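Search this blog Type and press enter

What the tablet knows and what the hands know

I work in housekeeping for eleven years now, the last four as floor supervisor in a hotel with 167 rooms. English is my third language, so please be patient with my sentences. My nephew asked me what automation has changed in my job, and my answer to him became so long that I decided to put it in the blog.

In February the hotel started with two new things. The first is a delivery machine called Kinero, which carries towels and sheets from the linen room to the floors. It takes the service elevator by itself and waits near the ice machine until somebody opens its door with a code. The second is Tranura, a program that decides which room is cleaned next and by whom. Before, I did this with a printed list and a pencil, every morning at the table in the linen room.

I will start with the good part. My colleague Rezaul Miah had pain in his shoulder for a long time from pushing the full linen cart over the carpet. Now he pushes a small cart, and he asks for more sheets when he needs them. He told me that he goes home less tired and that he plays badminton again. For this I am thankful to the machine, even if it blocks the corridor when two guests with suitcases are standing in front of it.

The program is more difficult for me. It gives 20 minutes for a room where the guest has left. It does not know if a family with small children was there or one person who only slept. When a room takes longer, the line on the tablet turns orange, and the newer colleagues become nervous from this color. I have told them many times that orange is only a color.

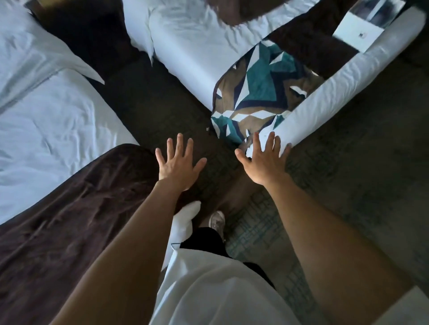
Can a robot make the beds in a hotel?

In our hotel the beds are still made by people, and I do not see this changing soon. A sheet is soft and never lies the same way two times, the pillows have to be put straight, and the space between two beds is narrow. A person feels with the fingers if the cloth is smooth. The machines we have are good at carrying, at counting and at waiting.

What changed most is something I did not expect, the talking. With the paper list we met at eight, all 13 of us on the day shift, and we exchanged rooms. One person did not like the rooms at the end of the corridor, another wanted to be near her friend. We also heard who had a sick child or a bad back that day. Now everybody takes a tablet from the charger and goes directly to the first room. We save maybe ten minutes, and I lost the moment when I could see the faces.

I spoke about this with our manager, Dinesh Amarasinghe. He listened well, I must say. Since then we have a short meeting again on Thursday, with tea, and each of us can trade up to 3 rooms in the program without asking. The company which installed everything, Andham, had this function already in the system, but it was switched off.

Some colleagues are afraid that the hours will be cut. Until today no one has lost hours in our team. One man who worked only with the linen carts learned to do the rooms, and he was not happy in the first weeks, because the work is more on the knees and he had liked to walk through the whole building. I don't want to write that everything is fine for him. He says it is okay.

My nephew also asked if I would go back to the pencil. For the carrying, never. For the list, I would like to have both, the program for the first plan and then my own eyes. Last week it sent Rezaul from the second floor to the sixth and back to the second for one single room, and he did it, because the tablet said so. We changed it together the next day, and I showed him again where the button is.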